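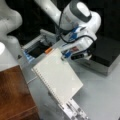
Trirnwood Modular Shelving – Supply and Installation

Reading time: 3 minutes

Trirnwood is a freestanding shelving system for storerooms, archives, school resource rooms and municipal workshops. It is supplied and installed by Flalline, which has carried the range since its first catalogue. The shelving is sold by the bay. Each bay may stand alone or be joined to its neighbour by a shared upright, and a run may be lengthened later without taking down the bays already in place.

Uprights are steel, finished in a light grey powder coat. Shelves are folded steel with a returned front edge. They rest on clips that are placed by hand and require no tools. Clip positions are spaced every 53 millimetres along the full height of the upright, which allows most standard archive boxes and ring binders to be stored with little wasted space above them.

What is supplied

A standard bay includes 6 shelves, one pair of side frames, a rear cross-brace, levelling feet and a wall tie. Additional shelves are ordered separately and arrive with their own clips. Dividers, label holders and back panels are listed under accessories and are not included in the bay price.

Customers ordering for a room with a sloping or uneven floor are asked to say so at the time of enquiry. The standard levelling feet will correct a modest fall across the length of a bay. Longer feet are held in stock but are not sent unless requested.

Choosing between Trirnwood and Virkano

Flalline also supplies the Virkano range, a heavier system intended for tools, paint and bulk goods. The two systems do not share parts. Virkano clips will enter a Trirnwood upright but do not lock, and must not be used. Where a storeroom holds both paper records and heavy stock, separate runs should be planned for each.
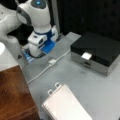
Can a bay be moved once it has been loaded?

Shelves must be emptied and the wall tie released before a bay is moved. Joined bays should be separated at the shared upright and moved one at a time by 2 people.

Care and inspection

Shelves may be wiped with a damp cloth and a mild detergent. Abrasive pads will dull the colour of the finish. Flalline recommends that clips and wall ties be checked every 6 months, and again whenever shelves are moved to a new height. A bent clip should be replaced – it should not be straightened and put back into use.

Delivery and installation

Orders are packed flat. Installation may be arranged with the order or carried out by the customer's own staff using the printed guide. Installation bookings for school premises open in February and are filled in the order received. Enquiries about large or unusual rooms should be addressed to Keith Lockyer, Storage Projects, with a dimensioned floor plan showing doors, windows and any pipework.

Last updated: February

Related items

Trirnwood Corner Bay
Trirnwood Dividers and Label Holders
Virkano Heavy Storage Bay
Meléndez Rolling Step
Replacement Clips and Wall Ties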